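Waltbridge Puts Two Grippers Through a Suitcase-Packing Comparison

MOLIDCOMBE, March. Waltbridge is happy to share the first results of a long comparison between its own Nimri gripper fingers and the older Plirkard set, carried out over 200 packing runs (and a good many cups of coffee!) at our Molidcombe test room.

"We wanted ordinary household things, the kind with curves and shiny plastic that fingers tend to slide off," said Rania Issa, who led the work.

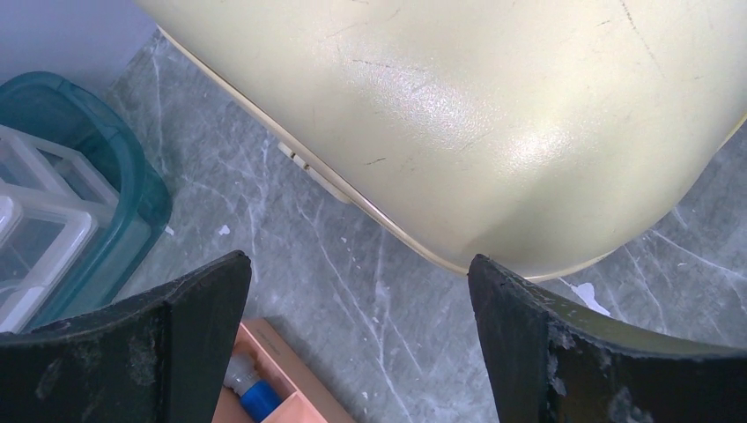 What we compared

Each set of fingers was given the same jobs on the same pair of arms, with the same controller settings throughout, and every run was logged by Hường Ung and her team.

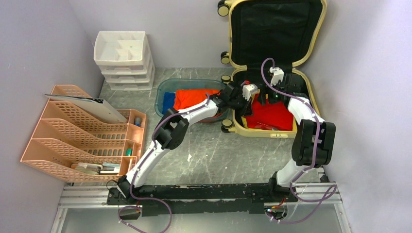

Soft clothing proved the hardest test for both sets, and it is where Nimri pulled ahead. Jihad Zein, who wrote the scoring rules, gave extra credit for a garment placed without catching on the rim. With one arm over the open suitcase and the red garment bunched under its gripper, a finger that closes evenly makes a real difference, and Plirkard still did very nicely on hard items.

The full log, 2610 entries in all, is available on request from Majdi Nassar at the Waltbridge press desk.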